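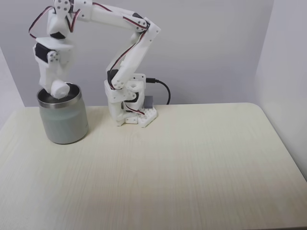
Revista Multevport | Secção Família e Costumes

Meia vela, bolo inteiro: as famílias que fazem anos fora de época

Faço anos em agosto, a meio do mês, e durante a infância toda nunca tive uma festa com colegas da escola. Estavam todos na praia, ou na terra dos avós, ou em França. A minha mãe fazia um pudim, os tios cantavam com a televisão ligada e pronto, mais um ano. Por isso, quando ouvi falar pela primeira vez em "meios aniversários", fiquei cheia de inveja: porque é que ninguém se lembrou disto em minha casa?

A ideia é simples. Quem nasceu em agosto festeja em fevereiro, quem nasceu no Natal festeja em junho, e por aí fora. Pedi aos leitores que me contassem como fazem lá em casa e recebi 166 mensagens, algumas com receitas (obrigada!) e uma com a fotografia de um bolo cortado a direito, só metade, com a outra metade congelada para a data verdadeira.

Yolanda Ortuño tem dois filhos nascidos entre o Natal e os Reis. "Recebiam um presente a valer por dois e toda a gente achava normal", escreveu-me ela. Quando o mais velho entrou para a primária, mudou a festa para o fim de junho, com mangueira no quintal e melancia. O pequeno quis logo o mesmo. A avó é que não se conforma: continua a telefonar em dezembro, às sete da manhã, para ser a primeira, e em junho pergunta sempre de quem é o baptizado.

Também há quem tenha chegado a isto já crescido. O Mudassar Ghauri passou anos a trabalhar em hotelaria e o aniversário dele calha em plena época alta, quando uma folga é coisa de ficção. Começou a convidar os amigos para jantar em janeiro, sem dizer porquê, e só ao terceiro jantar é que confessou. Agora levam-lhe velas com números partidos ao meio, e este ano alguém apareceu com um "37,5" feito de massa folhada. Gostei tanto que lhe pedi a receita e saiu-me um 31, mas isso é outra conversa. 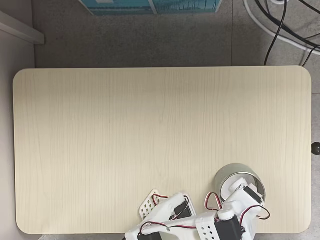
E os presentes, quando é que se dão?

Aqui as opiniões dividem-se, e de que maneira! Bezawit Adugna é firme: em casa dela o presente é no dia certo e a festa é no outro, porque senão os miúdos fazem as contas e passam a pedir 2 de tudo. Já a Maham Kazmi acha que isso é uma tristeza, uma festa sem embrulhos, e resolveu a questão com livros: um na data verdadeira, o resto na festa.

Depois há o pormenor do dia. Seis meses depois de 31 de agosto é quando, exactamente? Eu fui fazer as contas e desisti. Nighat Rind, que nasceu precisamente a 31 de agosto, escolhe o sábado que lhe der mais jeito ao marido e não perde um minuto com o assunto. Acho que é a pessoa mais sensata que me escreveu.

Uma pastelaria do meu bairro, a Gilani, já vende meios bolos por encomenda. Perguntei ao balcão se saíam muito. Saem sobretudo em fevereiro e em junho, e há clientes que pedem meio bolo sem festa nenhuma, só porque são dois lá em casa e um inteiro é demais.

Quanto a mim, decidi experimentar em fevereiro passado. Convidei 5 amigas, choveu a cântaros, uma enganou-se na porta e esteve um bom bocado à conversa com o vizinho de baixo. Cantaram-me os parabéns só até meio da canção, como manda a regra que inventámos ali mesmo. A segunda metade ficou prometida para agosto, se alguma delas estiver cá.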